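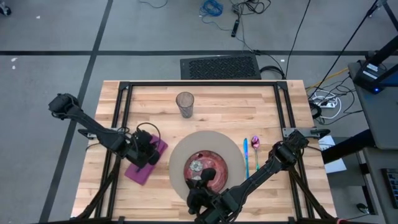
*Place-setting task, two-arm station. The right gripper is at the lower edge of the plate; the left is over the folded purple cloth.*

# Gallery: Teaching by Demonstration at the Mokell Laboratory

The Mokell Laboratory studies how robots may learn household and light workshop tasks from people. In this work, an operator guides the arms by remote control while the station records the motion of every joint together with the camera views. The recordings are later used to train a control program, which is then tested on the same table.

This page presents the place-setting task, the first in the Ullatow series. It is intended for visitors, partner institutions and students considering a placement with the laboratory. Further tasks will be added to the gallery as their recordings are released.

## About the task

The operator is asked to arrange a setting for one person. The items are a placemat, a plate, a knife, a spoon, a drinking glass and a cloth napkin. Starting positions are changed between demonstrations, so that the trained program does not depend on finding an item in one fixed spot.

The plate is handled by its edge. Operators are instructed to lower the gripper slowly and to close it only when both fingers are level with the rim. The cloth requires a different approach: it has no fixed shape, and a fold may open when lifted. New operators usually practice with the cloth alone before they attempt the full setting.

The knife in the picture is bright blue and the spoon a metallic pink-purple. The glass, which is clear and slightly smoky, stands toward the far side of the table. Transparent items remain difficult for the vision software, and demonstrations that include the glass are reviewed separately.

## How demonstrations are recorded

Each operator completes a training period before contributing to the collection. The operator controls both arms at once from a pair of hand controllers supplied under the Dierckx equipment agreement. One arm may be left at rest while the other works, but neither may be parked outside the work area during a recording.

A demonstration begins when the operator signals readiness and ends when both grippers have been opened and raised clear of the table. Attempts in which an item is dropped are kept and labeled - they are of use in teaching the program to recover from an error. Attempts interrupted by an equipment fault are removed.

The collection plan for the place-setting task calls for 1,000 demonstrations, of which 200 are reserved for testing and are not used in training. At the November review, 349 had been accepted. A demonstration is accepted after a second operator has watched the recording in full and confirmed its labels.

## Release and access

Accepted recordings are stored in the Grondeck archive with the task instructions and the operator guide. Partner institutions may request access through the laboratory office. Requests should state the intended use and the name of the supervising researcher, and are normally answered within 6 working days.

Pictures in this gallery may be reproduced for teaching purposes with credit to the Mokell Laboratory. Permission is required for commercial use.

Group visits to the demonstration stations are arranged by appointment during the academic term. Visitors are asked to remain behind the marked line while the arms are powered and to follow the directions of the operator on duty.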